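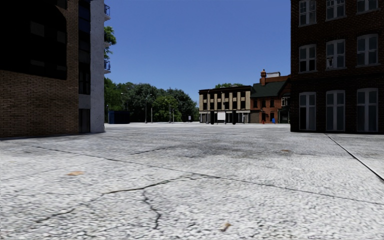

Cornell, Thursday, July 4, 2019

So, the budget! I've been going back and forth with Indira Alva on what we can afford for the sidewalk robot next year, and we're finally close. The plan is to do most of the driving in simulation first -- plazas like this one, with brick buildings, lamp posts and a good long crack in the concrete -- and hold off on a second machine until March. Tekard wants $2,141 for the simulator seats. Pemitum quoted us $134 a month for the server, and I think they'll come down a little. That leaves enough for 2 spare wheel sets and maybe a better battery (fingers crossed!). If your group wants time on the simulator, write to me before I sign anything, so I know how many seats to buy.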